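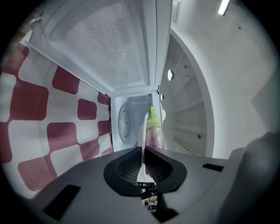

Week two of the finger comparison on the handheld gripper. Same microwave task as before, same eggplant. Gernier pads against the Wumbei ones.

Gernier first. Mesh face, fairly soft. They hold glossy skin at a lower squeeze than I expected. On the Wumbei set I had to close 6 mm further to get the same hold, and it left marks.

Wumbei wins on thin stuff. Plate rims, lids, straws. The Gernier pads fold over a rim if you come in at an angle.

Wear: Gernier rates theirs for 2000 closes. I swapped my last pair at 1000 when the mesh started lifting at one corner. Could be my glue.

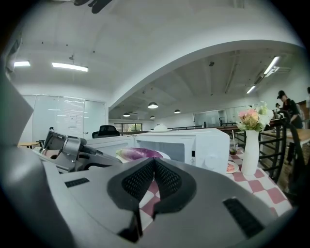
Kaisu Sjöberg asks if I tried the Wumbei pads with the mesh glued over them. Not yet. I have one spare sheet and will cut it tonight.

Camera is at 30 fps for both sets. I tried going higher in November and the files got too big to be worth it.

Next up is the door handle, Gernier only. Numbers when I have them.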